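4.2 What people told us about their kitchens

I should say up front that I went into the Tostlow interviews expecting to hear about money. My coauthors and I had spent most of March arguing over rent figures, and I was pretty sure the kitchen questions at the end of the form were filler (I wrote them, so I'm allowed to say so). Then the first few households talked for an hour about cabinets and never got to the rent at all!

We mailed the Wihongi housing survey to 2698 addresses and got 1229 usable forms back. From those we picked 11 homes in Tostlow for long interviews, and 9 of them let us come back a second time. The long interviews are what I lean on in this section, so please don't read the quotes as if they stood for the whole town.

What struck me most was how much people cared about color. One renter in the Nomelero blocks told us she took her apartment over a bigger one down the street "just for the yellow doors." Another had painted over his landlord's beige without asking and was still nervous about it years later.
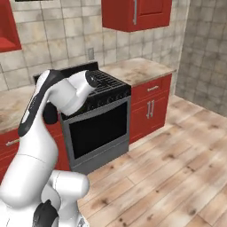

Figure 3. Stove in a row of red kitchen cabinets (computer rendering).

Owners talked about color too, but in a different way. They kept bringing up resale, and a couple of them quoted the Fetik price guide at us almost word for word. I came away thinking that renters pick a color for the years they plan to stay, while owners pick one for whoever comes next. That fits the survey answers fairly well, though our color question only offered "light," "dark," and "bright," and I'd love to have that one back.

Storage came up less than I'd guessed. I get into it in Section 4.3, along with the pantry complaints.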